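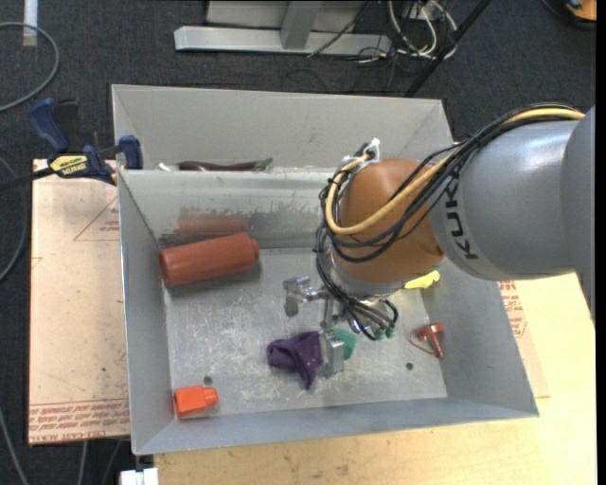
Cell 2 on the returns bench stops for soft items and we need a decision on who clears it. I run the late shift at Prunivar and I'm raising this again because the last ticket was closed as "operator training" and the stops carried on. When the bin has only hard pieces in it, the arm gets through the lot and the person on the bench can get on with labelling. Put cloth in with them, as with the purple one lying crumpled under the gripper beside a bit of green fabric, and the cell faults with "grip not confirmed", tries again, and then waits for someone to press reset. The hard things in the same bin, such as the bottle on its side or the little red peg, are not what sets it off.

Ticket opened by: Shona Prendergast, returns, late shift
Assigned to: Octavio Núñez, Ninum site support
Priority: medium (Shona asked for high, see below)
Status: closed, with one item carried over

Shona Prendergast
More detail as requested. The fault comes up after 3 failed tries on the same item. The arm goes back to its waiting position and the light goes amber. Reset clears it but it goes straight back to the same piece of cloth. What people do now is reset, pause, open the guard, move the cloth by hand, close the guard, reset again. It takes 2 minutes if you are standing there and a lot longer if you are at the label printer, which is where we are meant to be now. Before the cell came in there were two of us on this bench. Now there is one, and that one is walking back and forth. That is why I asked for high.

Octavio Núñez
Thanks. Before I change anything, can you tell me whether it faults on the way down or after the fingers have closed? They look the same on the screen but they are different problems. Please also send the fault log from the panel: Menu, History, Export. Leave the USB stick in until the message goes away.

Shona Prendergast
After closing. The fingers shut, it lifts a little, then stops. Log attached. The panel only kept the last 40 entries so it doesn't go back to the start of the week.

Octavio Núñez
Log read. 30 of the 40 entries are "grip not confirmed" and nearly all of those have a finger gap of zero or close to it. The cell decides it is holding something by how far apart the fingers are once they have closed. Thin cloth squashes down to almost nothing, so as far as the cell knows it has missed. In some of these it may well have had hold of the cloth and let go again.

So this isn't operator training. I've taken that off the earlier ticket.

What I tried remotely:
Lowered the minimum gap for a confirmed grip. Fewer faults on cloth, but it then confirmed grips on nothing and carried air over to the tray. Put back to the old value.
Raised the number of tries. Same faults, longer wait before each one. Put back.
Changed what happens after the last failed try. The cell can now mark the item as skipped and carry on with the rest of the bin, then call for a person once at the end. Left on for testing.

Shona Prendergast
Ran it with the skip on for a full shift. Much better for whoever is on the bench. You get one call per bin and you can finish the label you're on. Two things though.

First, if the cloth is lying on top of something, the hard item under it gets skipped as well and we end up picking that out by hand too. Second, the output screen counts skipped items as "operator picks" and those come off the cell's target and go on to ours. Gemma on days had her pick rate queried for it. She was doing exactly what the screen told her.

Gemma Fabbri
Confirming the above. My rate went up on one half of the report and down on the other, and I was asked to explain both. I don't mind clearing the bin. I do mind it being logged as if I had chosen to take work off the machine.

Octavio Núñez
The covered items I can help with. I've set the cell to take a fresh look after each skip and to go for anything uncovered first. Anything fully underneath cloth will still need a person. The report isn't ours, it comes out of Insaurralde. Passing to Violeta.

Violeta Domínguez
I look after the reports here. Skipped items now have their own line, "left by cell", and no longer count towards anyone's personal rate. I have corrected the rates for both shifts from the day the skip was switched on. Earlier stops can't be split out as they were never recorded that way.

Dardo Henríquez
Shift manager. Agreed with Shona and Gemma: the person on the bench clears the bin once, at the end-of-bin call, and is not expected to break off labelling for anything except a red light. If there is a lot of fabric in a delivery, goods-in will put it in a separate tote and it goes straight to hand sorting. I've asked for a second person on the bench on heavy days. I have no answer on that yet, so please leave it open.

Octavio Núñez
Settings saved to the cell and to the backup, Sunday, April 27, 2025. If the panel is ever restored from an older backup, the skip will be off again. Check under Menu, Picking, After Last Try: it should say Skip and Continue.

Shona Prendergast
Checked, it says that. Fine to close the fault. Second person on heavy days carried over to Dardo's list.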